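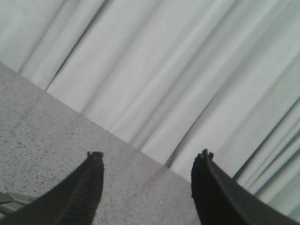 Small manufacturers who want to sell abroad tend to begin with the wrong document. They write a brochure, have it translated and send it to every address a trade directory will give them. Wamholm, a maker of workshop hand tools with two buildings on an industrial estate, did this for its first export push and got very little back. The second attempt began with a price list. It was worked out over several long afternoons at a table with a grey speckled top, the sort that hides pencil marks and coffee rings equally well, and it gave the cost of one carton delivered to a buyer's door, with freight, duty and insurance shown on separate lines.

20 shares

The buyer was Chrysikopoulos, a family-owned importer that supplies hardware shops in the port of Galtia and the towns inland from it. It had seen the brochure and ignored it. When the price list came, it replied the same week with an order for one product only, an adjustable clamp sold under the name Tuner. The first shipment was 565 pieces. Wamholm had hoped to sell the whole range and spent a while deciding whether such a narrow order was worth the trouble.

It took the order. The trouble was real enough. The cartons had to be relabelled with the importer's details, the instruction leaflet needed a second language, and the commodity code Wamholm had used for years at home turned out to belong to a slightly different kind of clamp. A freight agent spotted the error before the goods left. Had they sailed with the wrong code, they could have sat in a bonded shed while the two sides argued over who should pay the storage.

Payment was the other sticking point. Wamholm wanted the full amount before dispatch. Chrysikopoulos wanted to pay after the goods had been checked. They settled on a deposit with the order and the balance against the shipping papers, a common arrangement that costs a little in bank charges and lets both parties sleep. The second order, placed in June, went through on the same terms with no discussion at all. 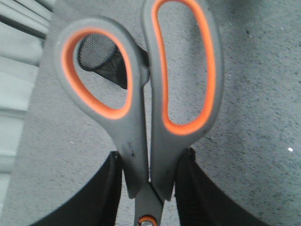 Does a small firm need its own staff in the country it sells to? Most can manage without for the first few orders, provided the importer answers messages promptly and somebody from the firm goes out to visit once the trade looks regular.

Wamholm made its visit after the second order. It was a short trip, mostly spent in shops. The clamps were hanging too high in one of them, and in another they had been put with the gardening goods, where they were selling rather well. None of this had come up by email. The importer had assumed it was of no interest, and Wamholm had never thought to ask.

The range is still not on sale in Galtia. Two more products are being costed, again with every charge on its own line, and the importer has asked for smaller cartons — the present ones are awkward to carry up the steps to its upper store. Wamholm is getting quotes for the new boxes.

2 comments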